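Centro Cultural Womham
Abrimos hilo sobre la sala de menaje y mesa cotidiana, que desde abril de 2022 forma parte del recorrido permanente del Centro. 1/12

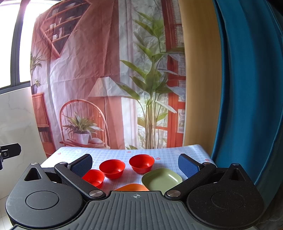 La sala ocupa la antigua lavandería del edificio, construido en 1935. Su contenido procede en gran parte de la donación Vachon, formalizada con la familia en noviembre del año anterior. 2/12

La donación comprende 167 piezas de uso doméstico: cuencos, fuentes, platos llanos, jarras y mantelería. El inventario completo puede consultarse en la biblioteca del Centro, previa solicitud. 3/12

Para la mesa se ha optado por un mantel de cuadros en azul pálido con pequeños corazones rosas y rojos. Sobre él se disponen tres cuencos rojos y una fuente cuadrada de color verde oliva, con las esquinas redondeadas. Hay también una pieza naranja. 4/12

El criterio de montaje corresponde a Ulla Mäkelä, responsable de colecciones. «Queríamos una mesa a medio poner, con las piezas en el sitio donde se dejan al sacarlas del armario. El color ordena lo suficiente», señala en la hoja de sala. 5/12

El fondo impreso reproduce un interior doméstico: estante de madera con libros, librería de tono rojizo, una silla de ratán con una maceta, lámpara de pie con pantalla plisada y una planta alta ante una ventana de marcos rojos. La impresión se encargó al taller Drukosora. 6/12

Varias personas han preguntado si los muebles del fondo pertenecen a la colección. No pertenecen. El Centro no conserva mobiliario de esas dimensiones y remite a quienes deseen donarlo al depósito comarcal de Dreltatbridge. 7/12

La ventana situada junto al fondo se mantiene sin cortina. Lorne Zacharias, del área de conservación, revisa la mantelería cada trimestre y sustituye los textiles expuestos cuando procede. Los manteles retirados pasan a reserva durante un año completo. 8/12

Actividad asociada: taller «Poner la mesa», dirigido a familias y grupos escolares. Se trabaja con cuencos y fuentes de reposición, que pueden manipularse. Plazas por trimestre: 63. Imparte Mackenzie Lavoie. 9/12

Los centros educativos deben presentar la solicitud por escrito, indicando curso, número de asistentes y necesidades de accesibilidad. No se tramitan reservas por mensaje directo en esta red. 10/12

Se ha publicado asimismo el cuaderno «Cuencos, fuentes y manteles», con textos de Diane MacPherson. La tirada es de 1065 ejemplares. Se entrega gratuitamente en recepción, un ejemplar por visitante, y las bibliotecas públicas pueden pedirlo por correo postal. 11/12

Corrección al mensaje 9: el taller de este trimestre lo imparte Sheldon Kowalchuk. Mackenzie Lavoie se incorpora en el siguiente. Rogamos disculpen el error. 12/12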